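Hand-held grippers or teleop for bag tasks?
Forum: Teaching and demonstration

prudine_bench wrote:
Wednesday's not my usual day for asking daft questions but I'm stuck. I'm trying to teach our arm to deal with soft packaging - bags mostly - and I've been driving it by remote control from a leader arm. 75 demos in and half of them look like I was wearing oven gloves. A mate says bin the remote and use hand-held grippers with marker cubes. Is it worth the swap, or am I just bad at driving?

Fadwa Kettani wrote:
Swap! I did teleop all through August and hated it. With a gripper in each hand you feel the bag give before it slips, and you just can't get that down a cable (well, I couldn't). My first afternoon with the hand-helds got me more usable takes than the whole week before. Two from ours, so you can see what sort of table we work at: 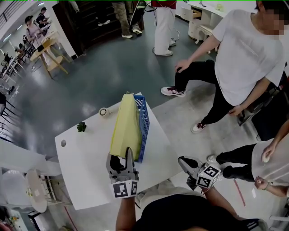
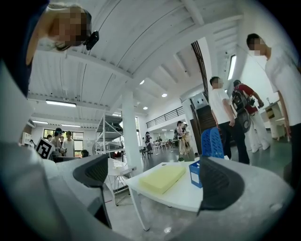 First one is the yellow bag by the blue basket, second is from the camera on a hand-held gripper, with the foam block and the little blue box on the table.

One tip: go for the corner of the bag, low down. If I grab the middle the whole thing folds over and the take's a write-off.

lullex wrote:
Going to disagree with Fadwa a bit. Hand-helds feel lovely, but your wrists can do things the arm can't. We recorded 400 takes, then found a good chunk of them asked for angles our arm simply won't reach. With teleop, if the robot can't do it you find out there and then.

Fadwa Kettani wrote:
Fair, but you can filter those out. We run every take through a reach check the same evening. I also hold my elbows in and move slower than I want to. Feels silly for the first five minutes, then you stop noticing.

prudine_bench wrote:
How slow is slow? And do you lose tracking when one hand crosses in front of the other?

Natanael Macedo wrote:
Slow enough that you get bored. On tracking, yes, I've had it drop out when one gripper covers the other's cube - so now I keep one hand parked and open off to the side until it's needed. I use both methods, by the way. Hand-held for bags and cloth, remote for anything that has to slot into something else.

lullex wrote:
That I can agree with. Pegs and plugs on hand-helds were miserable for us.

prudine_bench wrote:
Right, I'll borrow a pair and do the same bag both ways, then post the numbers. Fadwa, would you mind sharing your reach check?

Fadwa Kettani wrote:
Course! It's messy and the comments are half in French, but I'll message it to you tonight.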